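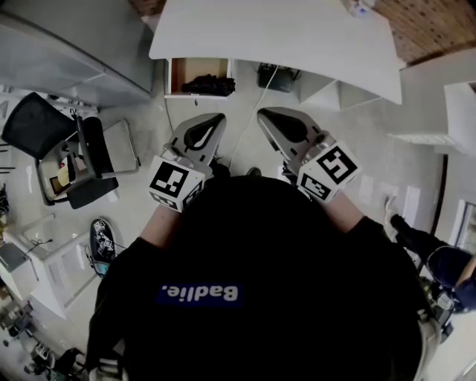

desk station, drawer open, both grippers up

gripline
Vodine switched us to hand grippers in October. Quota's 241 a shift now, was 90. Wrists are toast. anyone else?

mox_44
Same at Fendach. I like it tho, beats packing

gripline
you like it cuz your on days

tallboy
Disagree w/ mox. They train the arms on our moves then cut hours. Seen it

mox_44
nobody got cut here. 2 guys moved to checking clips, same pay

tallboy
give it a year

gripline
ok but the wrists. braces or what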